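How to Pack a Picnic Kit for a Crowd

My cousin Yara Abu Hammour hosts a big picnic every May, and over the years she has talked me out of carrying half my kitchen to the park. I still overdo it a little (ask anyone who has seen my car), but the packing itself has become pretty painless, and I'd love to pass it along.

Start the night before with the food that likes to sit. Bean salad, pickled carrots and a good potato salad all taste better after 8 hours in the fridge. Freeze a few water bottles too — they keep the cooler cold and you can drink them later.

Next, pull out your plates, forks and cups and set them on the counter where you can see them. Plastic is the way to go on grass, and if you have stemmed cups for a toast, bring them along! Wrap each one in a cloth napkin and tuck it into a shoebox.
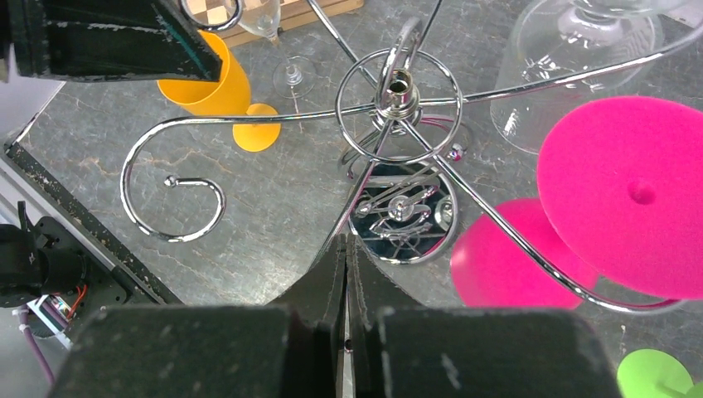

Heavy things go in the cooler first, then the salads, then bread and anything soft on top. Keep the blanket out of the bags entirely, as you'll want it the minute you get there. Last of all, toss in two trash bags and a damp washcloth in a zip bag for sticky hands.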